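Keltside Packing Room: Monthly Bin and Table Check (August)
Checked by: Nii Acheampong

1. Bin walls. PASS
No cracks, no sharp lips. I ran a glove along all four and the glove survived.

2. Bin floor. PASS WITH COMMENT
Scuffed and stained, same as last month and presumably the month before that. The cloudy patches do not wipe off. I gave them 5 minutes and a fair amount of Jernero spray, and the patches won.

3. Slanted panel. ACTION
The lower part has worn down to dark gray. Please stop describing this as "patina" on the form. Run a cloth over the scratches; if it snags, the panel gets replaced. 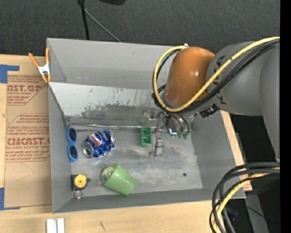

Item 3: wear on the slanted panel, far side of bin.

4. Items in bin. COMMENT
Sunglasses go in flat, lenses up, with nothing on top of them. The blue pair is at the left wall, a sensible place for it. Lost property is a different bin and always has been.

5. Table. PASS
Level. The folded card under the back leg was 2 layers in spring and is now 11. Gruvmont can quote for a new foot whenever someone feels like approving $200.

6. Labels. FAIL
The shelf label still says "Hodžić returns." We have not had Hodžić returns for two years. Remove it, please, before it qualifies for a pension.

Next check: September, 8 a.m., bring your own gloves.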